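Small Hydro on Lekura Creek: Would Osterwood Buy In?
Project report, Energy and Community, spring term

Our group set out to learn whether a town the size of Osterwood could run a small hydro plant at the old Dinsa mill dam. We had planned to measure the creek ourselves. The creek had other plans, and by May we were working mostly from county flow records and a borrowed waterproof notebook that had stayed very dry.

The records suggest a turbine of up to 235 kilowatts. We mailed a survey to 500 households asking if they would pay a bit more each month for local power. Most who answered said yes, until question 9, which gave a dollar amount.
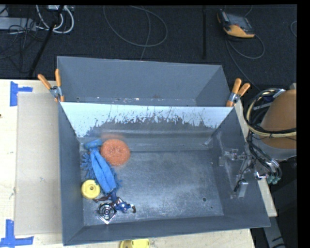
Giang Võ thought we had asked the wrong thing. People already pay for the dam, she told us, they just pay for it as repairs, and the survey should have put the two bills side by side. We added this to section 2 and wish we had heard it before buying stamps.

Attila Deák redid the cost table with repairs included. The gap got smaller - still a gap, though. Fish passage is missing from both versions, as we could not get a price from Cundico in time.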